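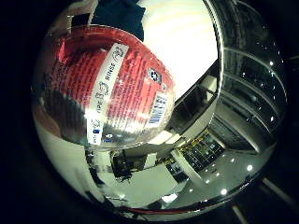

The Long Way to Sernia

October
By Kirsty Mapplebeck
Last updated in October

The email said the Retov Vurero would be uncovered at nine in the morning, and by five Denise Pilkington was already in the parking lot with a thermos, grinning at a locked gate.

She had waited years for this car. The old Vurero was the one her father drove, a square little wagon with a heater that smelled like crayons, and when Retov stopped building it he wrote the company a letter four pages long. They sent him a keychain. He loved that keychain! Now the name was coming back, on a new wagon, and Denise wrote for a car site small enough that she had been invited only after somebody bigger said no.

"You're early," said a man in a fleece, coming along the fence with a ring of keys.

"Is it in there?"

"It's in there."

"Is it good?"

He thought about this for so long that she laughed out loud. His badge said Jamie Wragg, Test Fleet. "I've driven it up and down that mountain for two winters," he said. "With the tape on, and the foam, and a fake hood scoop that whistled over 33. I got very fond of the whistle."

She wanted to know everything. Did it still have the split tailgate? (It did.) Could you still lie flat in the back? He could, and he was six foot two, and he had, twice, waiting for a tow truck. How was the steering? He held his hands out in front of him at nine and three and turned them a little to the left, then back, smiling at something over her head.

"Oh," said Denise. "Oh, that's wonderful."

At eight the others came in on a bus, and there were pastries. Yvonne Stockdale, the chief engineer, stood by the stage in a blue jacket, rubbing one thumb against the other. The lights went down and the cloth came off, and there it was, dark green, lower than the old one and wider in the hips, with the same upright back window as if someone had drawn it with a ruler. People clapped. Denise clapped until her palms stung.

Then came the slides. The Vurero made 274 horsepower and came in five colors, and the man beside her typed that down and started looking for his coat. The price went up on the screen and there was a mutter. Somebody asked about the size of the touch screen. Somebody asked again.

"Any more?" said Yvonne Stockdale.

Denise put her hand up. "What does the heater smell like?"

There was a laugh, and she felt her ears go hot, but Yvonne had come right to the front of the stage and was shading her eyes to see who had said it.

"Did you have one?" Yvonne asked.

"My father did. A brown one."

"Crayons," said Yvonne. "It was the glue in the ducts. We used a different glue this time, I'm afraid. I did ask."

The drives went out in the afternoon, one writer to a car, from the plant at Heywood up over the pass to Sernia and back. Denise drew the last slot. By then the sun was low and most of the others had gone for the bus, and Jamie Wragg got in on the passenger side with the route card and never looked at it once.

What a thing it was! She had promised herself she would be stern with it, and she lasted as far as the first real bend. The nose went in so easily, and the back came round after it like a dog following you through a door. She took the next one faster. The engine had a busy, cheerful note, a bit rough near the top, and she loved the roughness most of all. The seats were too firm and the mirrors were too small — she noted those down out loud, to be fair — and then the road opened up along the reservoir and she forgot to be fair for a good long while.

"Roland Mapplebeck set up these dampers," Jamie said. "He retired before they signed it off. He's in Sernia. Yellow house, by the gas station."

"Has he driven the finished one?"

"Nobody's brought him one."

She looked at the clock. The card said they were to turn round at the overlook and be back by six, and the overlook was just coming up on the right, with its picnic table and its sign.

"How far is the yellow house?"

"Past the overlook," said Jamie.

Denise went down a gear and the Vurero gathered itself and pulled, and the picnic table went by. Jamie reached across and switched the heater on. They both leaned in a little toward the vent.

"Anything?" he said.

"Give it a minute," said Denise. "It's got to warm up."

33 comments
2 shares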